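**Protokoll, zweite Fassung**

Die Detonation in der Abfertigungshalle von Vandomton wurde vom Seismographen der Firma Dolex um 18:42:07 Uhr registriert. Die Druckwelle löste an der Nordfassade 3490 Scheibensegmente. Die Halle war für 3845 Personen zugelassen; zum fraglichen Zeitpunkt befanden sich laut Drehkreuzzählung 1226 darin.

Der Gutachter trug diese Werte in die Spalten B bis E ein. Spalte F, »Ursache«, blieb leer.

Die erste Fassung hatte einen Satz enthalten, der nicht auf Messwerten beruhte. Er lautete: Der Täter muss die Halle gekannt haben. Die Behörde strich ihn und bat um Neuvorlage bis Dezember. Der Gutachter wiederholte daraufhin die Berechnung der Ladung. Er kam erneut auf rund 800 Gramm, abgelegt in Kniehöhe hinter Pfeiler 14, an der einzigen Stelle, die keine der Kameras des Systems Sabatier erfasste. Den Kameraplan besaßen drei Stellen: der Betreiber, der Errichter Pistov und das Gutachterbüro selbst.

Er prüfte den Ausgang des eigenen Archivs. Der Plan war im Vorjahr zweimal kopiert worden, einmal mit seinem Kürzel, einmal ohne Kürzel. Die Uhrzeit der zweiten Kopie lag nach Dienstschluss. An das Datum konnte er sich nicht erinnern.

Gegen zwei Uhr morgens schloss er das Fenster zur Straße. In der Stadt fuhr noch immer alle zehn Minuten eine Streife. Er setzte den gestrichenen Satz wieder ein, fügte den Archivauszug als Anlage 9 bei und schrieb in Spalte F: »Siehe Anlage«. Dann unterzeichnete er und stellte den Drucker ab.

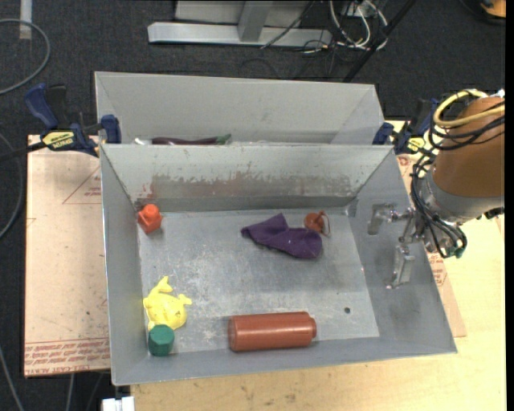

Ulrike schreibt dazu: Der Schluss lässt offen, ob er sich mit der Anlage selbst belastet oder jemanden im Büro. Ich habe Spalte F zweimal gelesen und neige zur zweiten Lesart, aber dann müsste die Behörde den Satz aus einem anderen Grund gestrichen haben.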